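## 4. Setting Up a Bead Stringing Station

Use this section with the Moffat bead board and the Trireo crimping tool. Finish sorting your beads (Section 3) before you begin.

**You will need**

- The bead board, flocked side up
- Beading wire, plus flush cutters
- Crimp tubes, 2 mm
- A toggle or lobster clasp
- Bead stoppers
- A lamp you can move

### 4.1 Lay out the design

1. Put the board on a table with the zero mark facing you.
2. Set the focal bead at zero.
3. Work outward, placing matching beads on the left and right channels.
4. Read the length at the end of each channel. Add the two readings, then add the clasp.
5. Compare the total with the length you want. Add or remove small spacers near the clasp ends, where they show least.

**Note:** Large beads take up room on the inside of the curve. If most of your beads are 10 mm or larger, try the strand on before you crimp.

### 4.2 Cut and string

1. Cut the wire to the finished length plus 4 inches.
2. Clip a bead stopper to one end.
3. String from the open end, one channel at a time.
4. Clip a second stopper to the other end and lift the strand off the board.
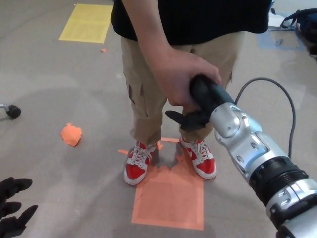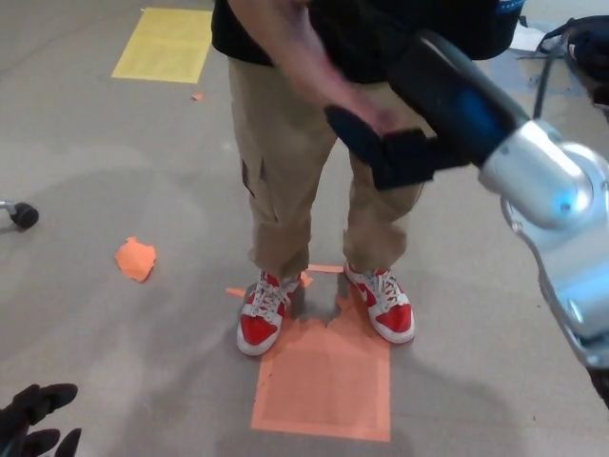
Check the drape before you close anything. Hold the strand by both stoppers and let it hang in a loose curve, then look for gaps, stiff spots and bare wire. Do this against a plain dark background. A black T-shirt like the one in both photos works well for pale glass and silver, while dark beads are easier to judge against something closer to the khaki of the pants. If the strand kinks at a large bead, loosen one stopper and give it a little slack.

### 4.3 Crimp the ends

1. Remove one stopper and slide on a crimp tube, then the clasp.
2. Pass the wire back through the tube and the next 3 beads.
3. Pull until a small loop is left at the clasp.
4. Squeeze the tube in the rear notch of the Trireo tool, turn it a quarter turn, and squeeze again in the front notch.
5. Tug the clasp firmly. If the wire slides, cut off the crimp and start this end over.
6. Trim the tail and repeat on the other end.

**Caution:** Wear eye protection when trimming. Hold the tail as you cut so it doesn't fly.

**Caution:** Do not crimp against a vintage glass bead. Leda-style pressed glass and thin-walled beads chip easily. Put a metal spacer in between.

For knotted silk, skip 4.3 and go to Section 5, written by Leen Hakim.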